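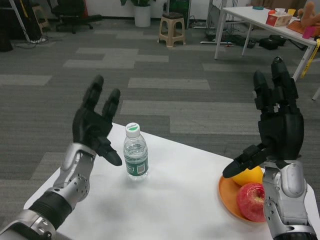

Speaker notes, student robotics evening, 28/02/2024
Speaker: Charoen Khamphan (Nomvula takes the questions)

Slide 1. Say good evening and thank the Jumthorpe club for the room. Say my name slowly. The talk is 20 minutes, so please keep questions for the end.

Slide 2. Who we are. Four students and our supervisor, Elaine Arruda. The project is called Jundach. Ronaldo and Edivaldo made the control program, Nomvula takes care of the recordings, and I do the table and the tests.

Slide 3. The task. Two arms, two black hands with fingers. On the table there is a bottle of water, and an orange plate with a lemon and an apple. The robot must pick the object we name and leave the others in peace. People think the apple is the difficult one. For us it is the bottle, for the plastic is clear and the cameras do not like it. (Wait here, let them look.)

Slide 4. How we teach it. One student wears the gloves and the hands copy. We have 2356 recordings until now. In November we had a bad month, the thumb of the right hand was calibrated wrong and we had to throw away many of them. Tell this part without shame, other teams can learn from it.

Slide 5. Results. Show the table of numbers, do not read it all. Lemon is best, apple second. The bottle falls too often. Explain that we stop a trial after 30 seconds, even if the hand is nearly there.

Slide 6. What is next. Softer fingertips, and a second colour of plate. Ronaldo wants to try with the lights low. Mention that Edivaldo is looking for two new members who can program a little.

If someone asks about the price, give the question to Elaine.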